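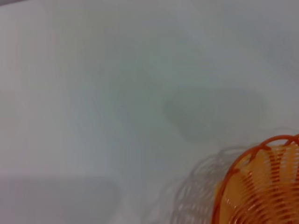

Tischplatte, Mittwoch

Werkstattbuch, Mittwoch, Beginn kurz nach neun

Heute endlich das Waken auf dem Tisch! Seit März liegt das Ding bei uns in der Schublade, und immer kam etwas dazwischen. Zur Erinnerung für alle, die hier später nachlesen: Waken ist das kleine Vorserien-Telefon, das wir für den Akkuvergleich bekommen haben, zusammen mit dem Biko, das schon zwei Runden hinter sich hat. Beide laufen inzwischen mit derselben Testsuite (Prunaser, der Stand mit dem neuen Logger). Das allein ist schon ein Fortschritt, beim letzten Mal hatten wir zwei verschiedene Versionen und konnten die Kurven nachher wegwerfen.

Vorbereitung

Beide Geräte auf Werkszustand, keine SIM, WLAN an, Bluetooth aus. Helligkeit mit dem Messkopf abgeglichen und nicht über den Schieberegler, der ist beim Waken nämlich völlig nichtlinear: halber Regler sieht aus wie ein Drittel. Automatische Helligkeit aus, und zwar auch in den Bedienungshilfen, dort gibt es einen zweiten Schalter. Der hat mich eine halbe Stunde gekostet. Bitte ins Wiki.

Akkukapazität laut System beim Waken 2940 mAh, beim Biko 3743 mAh. Der Unterschied ist ordentlich, und genau deshalb bin ich so gespannt, denn im Alltag fühlt sich das Waken überhaupt nicht schwächer an. Könnte am Display liegen, könnte am Scheduler liegen. Mein Tipp ist der Scheduler.

Lauf A, Videoschleife

Lokale Datei, Flugmodus, Ton stumm. Der Logger schreibt jede Minute Ladestand, Spannung und Temperatur weg. Beim Waken fehlen am Anfang ein paar Zeilen, weil der Bildschirm in den Sperrzustand ging, bevor der Dienst die Berechtigung hatte. Neu gestartet, diesmal sauber. Die Spannungskurve ist wunderschön glatt, so etwas habe ich bei einem Vorseriengerät noch nicht gesehen. Beim Biko dagegen wieder die bekannte Treppe kurz unter der Hälfte. Das sitzt vermutlich in der Anzeige und nicht in der Zelle, die Spannung läuft an der Stelle nämlich ohne Knick durch.

Lauf B, Scrollen

Das Peixoto-Skript von letzter Woche genommen, das eine lange Nachrichtenseite rauf und runter scrollt. Nach 117 Durchgängen abgebrochen, weil der Browser auf dem Biko die Seite neu geladen hat und das Skript danach ins Leere wischte. Auf dem Waken wäre es weitergelaufen. Also: Seite lokal ausliefern, Cache festnageln, nochmal. Die Bildraten bis dahin sind trotzdem brauchbar und liegen im Ordner neben den Rohdaten.

Was mich richtig freut — das Waken drosselt die Bildwiederholrate beim Stillstand sofort, ohne dieses Nachruckeln beim nächsten Wisch. Man merkt es mit dem Finger, und man sieht es im Log. Ich habe bestimmt zehn Minuten nur gescrollt, wissenschaftlich völlig wertlos, aber es macht einfach Spaß.

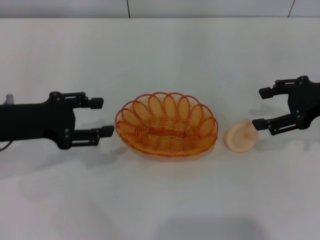 Lauf C, Standby

Läuft über Nacht, deshalb nur der Anfangszustand: beide voll geladen, eine Stunde vom Netz, dann Logger an. Abtastung auf 5 Minuten hochgesetzt, sonst weckt der Logger das Gerät so oft, dass wir nur ihn selbst messen. Beim Biko habe ich den Update-Dienst abgeschaltet. Beim Waken finde ich keinen solchen Schalter, muss also hinterher im Protokoll nachsehen, ob er nachts etwas gezogen hat.

Laden, nebenbei

Mit dem mitgelieferten Netzteil und mit unserem Labornetzteil je einmal angesteckt. Am Labornetzteil handelt das Waken nur die niedrigste Stufe aus. Erst das Kabel verdächtigt, Kabel getauscht, gleiches Bild. Könnte die Firmware sein. Am eigenen Netzteil alles wie erwartet, Gehäuse wird handwarm, mehr nicht.

Offen

Scroll-Lauf mit lokaler Seite wiederholen, beide Geräte gleichzeitig starten.
Treppe beim Biko: Anzeige gegen Coulomb-Zähler auftragen. Falls jemand das Auswertungsskript noch hat, bitte zurück ins Repo!
Logger: Berechtigung vor dem ersten Sperren abfragen.
Ladeprotokoll am Waken mitschneiden, der Analysator ist ab morgen wieder frei.
Kamera am Waken noch gar nicht angefasst, gehört auch nicht zum Akkuvergleich, aber ich will unbedingt.

Nachtrag, 17:40

Standby läuft auf beiden, Logger schreibt. Bitte die Geräte bis morgen früh nicht anfassen und auch nicht kurz aufwecken, um auf die Uhr zu schauen.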